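Getting small kitchen drawers to behave

A drawer that sticks will stick worst when you have raw egg on both hands. Mine did it every morning for a year. I leaned on it, swore at it, and once took the front clean off and had to serve breakfast with it under my arm.

Start by emptying the thing. Most sticking drawers are simply overfed. I pulled 30 takeout soy sauce packets and a key to a car I sold in college out of one of mine, and it has run like a train ever since.

If it still drags, find out what it runs on. Wood on wood wants wax. Rub a plain white candle along the runners and the bottom edges, work the drawer in and out a dozen times, and wipe off the crumbs. Don't use cooking oil. It feels wonderful until Thursday and then it turns to glue.
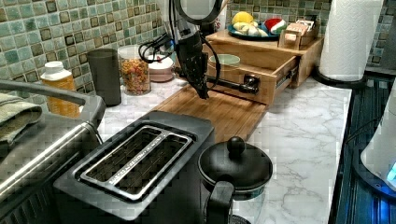 Page last changed: September, by Nabila Ghoneim

Metal slides want cleaning before they want anything else. Pull the drawer out as far as it goes and run an old toothbrush along the channel. You will meet flour, rice and something that used to be a raisin. Dry the slide well and add one small drop of light machine oil - one, not a glug - then wipe until you think you've wiped it all off again.

Check the screws while you're in there. A loose one lifts its head just enough to catch, and people blame the humidity for years. If the hole is stripped, pack it with a toothpick and wood glue, snap it flush, and leave it overnight before you drive the screw back in.

Bowls in drawers are fine if they clear the top with a finger's width to spare. Heavy ones go toward the back. A scrap of rubber shelf liner underneath stops the sliding and most of the noise.

Ayman Bennani wrote in to say that a small countertop unit will creep backward every time you shut it, and he's right. Four stick-on felt pads made mine worse. Rubber ones fixed it.

Humid summers swell wood, so don't plane anything down in August. Wait until the heating has been on for a few weeks and see if you still hate it.

Next: lids, and where they go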